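Chapter 3
Sorting What You Have

Open any junk drawer and you've found one of the best puzzles in the house! Tape, string, small boxes, a bottle with a spoonful left in it (why do we keep those?), all leaning on each other. This chapter is about bins: how to fill them, how to empty them, and how to find one thing among 42 without dumping out the other 41.

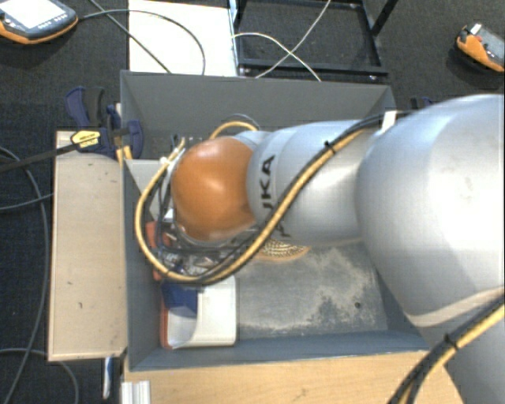
Rodica Vlad, who ran the stockroom at Varcombe, liked to start new workers with a single bin and 8 minutes on the clock. Most of them went straight for whatever lay on top. The quick ones looked first, and you'll try both ways in Activity 3.1.

By the end of the chapter you'll be ready for a shelf that holds up to 300 items, and I think you'll enjoy it. Grab a bin and a pencil before you read on.

Words to know: bin, cluster, sort, reach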